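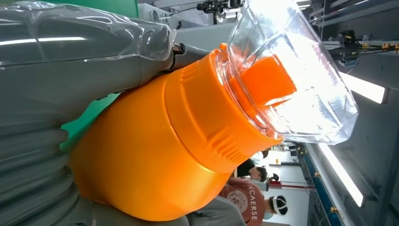 Ott Žukauskas me escribió al leer el título de esta charla que llevamos toda la vida oyendo que el robot que recoge la cocina llega el año que viene, y que él, por si acaso, se ha comprado otro estropajo. Me parece una manera estupenda de empezar, así que se la robo (con su permiso, que se lo pedí).

Saludar, agradecer la invitación a Hotora y preguntar cuánta gente en la sala ha fregado hoy un plato. Esperar a que levanten la mano, sin prisa, que esto siempre anima.

La pregunta que traigo es sencilla de decir: ¿pueden ya las máquinas con las faenas de casa y del taller? Mi respuesta corta es que con algunas, despacio, y con alguien cerca. La larga nos va a llevar lo que queda de hora.

Contar aquí lo de Stokach. En el almacén tenían una lista de 19 tareas, todas de las que un aprendiz coge en su primera mañana: coger un bote, ponerlo derecho, doblar un trapo, cerrar una tapa. Yo llegué convencida de que lo difícil sería el trapo. Y lo es, no digo que no, pero el bote me bajó los humos. Un bote tumbado es redondo, resbala, rueda si lo aprietas de lado, y el tapón se mete justo donde uno querría poner el dedo. Mi abuela lo agarraba sin mirar mientras hablaba por teléfono.

(Pausa. Beber agua.)
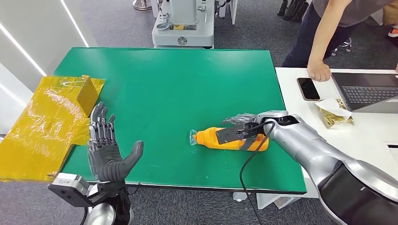
Volviendo a la lista, el equipo de Daka hizo 3000 intentos con una sola de esas tareas, y en 696 hubo que parar y recolocar el objeto a mano. Dar la cifra despacio y dejar que cada cual la juzgue, porque a mí me parece a la vez un montón de fallos y un avance enorme, ¡y sigo sin decidirme!

Hablar luego del taller frente a la cocina. En el taller se puede fijar la altura de la mesa, elegir la luz, pedir que las piezas vengan siempre del mismo proveedor. En una casa hay migas, un cargador enredado, un niño que ha cambiado el vaso de sitio. Por eso creo que veremos antes a las máquinas ordenando estanterías en una nave que recogiendo la mesa después de la cena, y me encantaría equivocarme.

Si voy bien de tiempo, mencionar Athumani y su idea de enseñar cada gesto con la mano de una persona. Si voy mal, saltarlo y ofrecerlo en el café.

Para las preguntas: seguro que sale el precio. Decir que no lo sé, y que en octubre habrá una segunda sesión dedicada a costes. Recordar dónde se apunta la gente (hoja en la entrada, a la izquierda).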